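Speaker notes: The Randinport Ferry Steps
Evening talk, 5th July. 20 minutes, then questions.

Start before the lights go down. Thank Ryan Bloxham for the invitation and for the projector. Say my name slowly.

Opening. Ask who has waited for a ferry in winter. Let them put their hands up. Then say: our project began as a shelter for people who wait. The client, the town of Randinport, asked for a roof and 2 benches. We gave them a roof, a long stair to the water, and a wall that is warm to sit against in the afternoon.

The place. The old landing was built for cargo. When the cargo moved to Drevby, the edge stayed too high for people, and the fence stayed also. For many years you could smell the harbour in Randinport but you could not touch it. Do not speak badly of the port engineers here, two of them may be in the room.

The first idea. Snežana Trajkovski drew a single flat deck at the height of the street. It was beautiful and it was wrong for the tide. The water falls so far in this harbour that people on the deck would look down into a hole for half of the day. We cut the deck into steps, 17 in total, and the lower ones go under water and come back. Explain this with the hand, it is easier than with words.

The steps are deep enough to lie down on. Some are narrow, for walking. 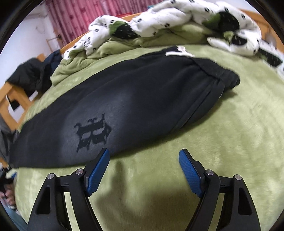

Katalin Kelemen wrote to us after the opening that the lower steps are slippery with weed by the second week of July, and she wanted to know who cleans them and how often. Read her letter fully, it is short. Then give the true reply: the town brushes them on Mondays, and in the first summer this was not enough. We have since cut grooves in the lower treads. It is better now but not perfect.

The wall. Brick from the Halilović yard, laid with open joints on the sea side so that the wind passes through and loses its force. Krum Bošković built a test piece in the car park and we sat behind it with a candle. Pause for the laugh, if it comes.

The wall faces west. It takes the sun after lunch and gives the heat back in the evening. Fishermen were the first to understand this. We had expected the ferry passengers.

The roof. Go quickly here. Timber beams, nearly 60 metres from end to end, resting on the wall and on a line of thin steel posts. Toivo Kiiskinen made the calculation and then made it again when we took away every second post. The rain runs to one side only and falls in front of the benches like a curtain. Some people like it, some people move.

Light. We wanted very little. Estberg supplied the lamps and they are set under the edge of the seats. At night you see the steps and you still see the boats. The first setting was too bright, so we lowered it after a visit with the residents from the street above.

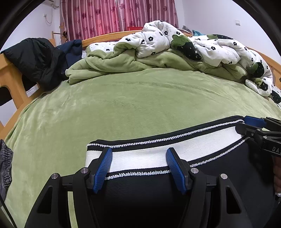
White waistband on a black garment, light green blanket.

What I would do differently. Be plain in this part, the students prefer it.
The bicycle stands are too far away. People lock their bikes to the roof posts and the paint is scratched.
There is no tap. I fought for one and lost, and I should have fought longer.
The ramp arrives at the third step from the top. A person in a wheelchair can get close to the water only at high tide. In the next phase we will add a floating platform with its own ramp, and the drawings are with the town now.

Closing. Return to the question about waiting. The ferry crosses less often than before, yet the steps are full on a warm evening. Read the timetable for Sundays aloud, all of it.

Questions. If they ask about cost, pass to Snežana. If they ask about winter storms, the lower handrail can be taken off and is stored behind the wall. Drink water.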